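**Brumdale Pretend Groceries, with trays, tub and basket**
Item 558 · Shelf: Kitchen Play · Page last changed 09/10/2022

Pretend food is a crowded business, and most of it is sold by the bucket. You get a bucket of it, you tip out the bucket, and by evening the bucket is a hat and the food is under the couch. We have sold plenty of buckets. We have also had plenty of letters about buckets.

Brumdale took a different line and put most of the thought into what the food sits in. The set comes with shallow trays, a low white tub and an orange plastic basket, and the food is a mix of fruit, vegetables and small items of less certain standing that children identify with total confidence. Small red things are strawberries until further notice. The brown ones have been sold to me as meatballs, cake, a potato and a hamster.

I have had the set out on the long table for most of September, and have found it hard to pack up again. Red and pale yellow next to something bright green on a cream tray makes a surprisingly decent lunch, if you don't need to eat it. 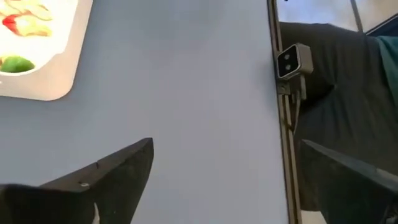 Bohdana Panasiuk wants it known that the trays are the whole point and the food could be buttons for all her two care. They carry a tray to the sofa, take it back because it's "the wrong order," and carry it out again. She bought a second set for the trays alone and is now, she says, badly overstocked in fruit.

We hear that often enough that the trays are sold separately further down the page.

## The trays

Shallow, with a raised rim and rounded corners. The rim is what keeps the lime-sized things on board when the waiter is three years old and turning at speed. It will not keep them on board if the waiter is also on a scooter. I can speak to this.

You get trays in different colors, and the color of yours may not match the color of your neighbor's, since Brumdale packs from whatever run is current. The tan-rimmed one with the cream inside is the favorite in our office. The olive one is the favorite with parents, who feel it goes with things. Children don't seem to hold a view until there is only one of the favorite left.

## The tub

White, rectangular, low sides. It has been a sink, an oven, a drawer at the bank and a bed for the hamster mentioned earlier. Low sides turn out to matter, as small arms can reach in from any direction without tipping it, and you can see what's in it from across the room. Tall bins swallow everything and then somebody has to climb in after the strawberry.

It's also the one piece that works for sorting games. Put a few things in, ask for the red ones to come out, and you have bought yourself most of a cup of coffee. Younes Benjelloun runs a version where the child is the store and he is a very difficult customer, and reports that he has been asked to leave twice.

## The basket

Orange, plastic, taller than the tub, and meant for the citrus end of the stock. It stands up on its own at the back of the table and makes the whole thing look like a store, which the tub alone never quite manages. Anything round goes in here, or ought to.

## Setting it up

The leaflet in the box shows a neat row of containers with a smiling family behind it. Ignore the family. Put the basket at the back, a tray off to one side and the tub in the middle, where everybody can get at it. Leave some bare table between them. People fill every inch on the first day and then there's no room for the customer's elbows or the cash register, which is a shoe.

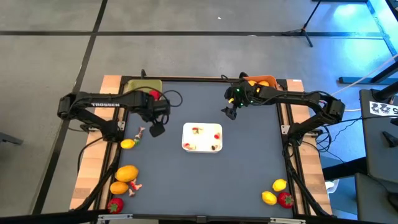 With the tub in the middle, most of the traffic goes through it, and you can start with just a handful of pieces in there and feed in more as interest drops. Tipping out the full box at once gets you ten loud minutes and a long evening. I keep half of it in a closet and bring it out when it rains, when it is greeted as new.

A plain dark tabletop or a pale one will both do. What you want to avoid is a busy tablecloth, where the slices go to hide.

## Good to know

- Recommended from age 3. The slices are small, and younger siblings are interested in small.
- Wipe with a damp cloth. The dishwasher has been tried – by us, on the hot setting, with predictable feelings afterward.
- Skoltarex cleaner takes marker off the trays. It takes marker off the tub as well, with more rubbing.
- The food does not stick together, squeak, light up or need batteries.
- The longest tray fits inside the box only one way. You'll find the way eventually, or you'll keep the box as a second store.

## How it compares with the Stüber set

We carry both, so I have no reason to be unkind. The Stüber set has nicer vegetables. Its eggplant in particular is a serious piece of work, and Angeliki Christodoulou keeps one on her desk without a child anywhere in the building. What Stüber gives you to put the vegetables in is a drawstring bag, though, and a drawstring bag does nothing for a restaurant.

If you already own the Stüber food, buy the Brumdale trays and skip the rest. I probably shouldn't put that on a product page, but it's the answer I give on the phone.

## Price and stock

| What | Price | In stock |
|---|---|---|
| Full set: food, trays, tub, basket | $58 | 243 |
| Trays only | $19 | 11 |
| White tub, single | $8 | yes |
| Orange basket, single | $9 | more due in |

The trays are low for the reasons Bohdana gives above. If the number has dropped to zero by the time you read it, send us a note and we'll hold a pack from the next delivery. Limit of 2 packs of trays per order, a rule we brought in after an order I will describe only as ambitious.

Everything ships from Stetau. You can also pick up at the side door there, and it saves you the postage. Ring the bell hard.

## Missing pieces

Single pieces can be replaced. Tell us the color, what you believe it to be, and what your child believes it to be, as the packing room has learned to work from either. Kęstutis Rebane handles these requests and has asked me to say that "the yellow one" is not enough to go on. Slices are sent in small bags. Whole fruit goes in a padded envelope and arrives looking very much like something else, so you may want to open it away from the dog.

Returns are fine within the usual period if the box is more or less a box. We don't need the leaflet back.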